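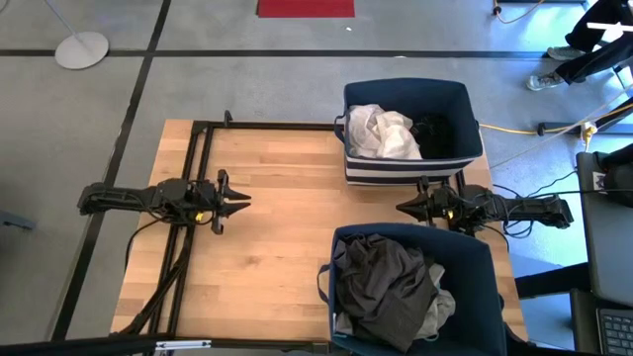 Workshop tips: setting up a two-arm bench for sorting laundry

Notes from the Temell build, kept on the Fiva page for anyone putting together a similar bench at home or in a shared shop. Updated in December.

Bench top
Use a solid wood top. Butcher block takes screws well and does not ring when an arm stops hard. Oil it once and let it cure for a week before fixing anything down. Pilot-drill every hole near a knot.

Rails
Bolt the arms to metal rail instead of straight to the wood. With rail, an arm can be shifted along the bench in a few minutes. Tighten in two passes and recheck after the first day of running. Mark the final position on the wood in pencil.

Arm placement
Two arms facing each other across the bench cover more of the top than two side by side, but their reach overlaps in the middle. Set a soft limit in software so that only one gripper may enter the overlap at a time. Ours is 200 mm wide. Home both arms with the grippers open and empty.

Bins
Fabric bins are kinder to gripper fingers than plastic ones. Pick a lining color that contrasts with most of the load. Navy is fine for whites and poor for black socks, which vanish in the shadow at the bottom. Fold handles outward. Fill a bin no more than halfway or the top layer slides out on the first pull.

Cables
Leave a loop at each joint long enough for full travel, plus a hand's width. Move the arm by hand through its whole range with power off before tying anything. Extension cords on the floor should run behind the bench and be taped wherever people walk.

Gripper fingers
Narrow tips pick up a single layer of cloth better than wide pads. Dull any sharp corner with 344 grit film (Drirkden sells it by the sheet). Check the finger screws every Monday. We replace the fingers at up to 3000 picks, sooner for denim.

Torque
Start at the lowest grip setting that holds a T-shirt. Towels need one step more. The Riviere driver board resets to its default after a power cut, so reload the settings file before the first run.

Spare parts to keep in the drawer: finger screws, rail nuts, 6 cable ties, one fuse for each supply.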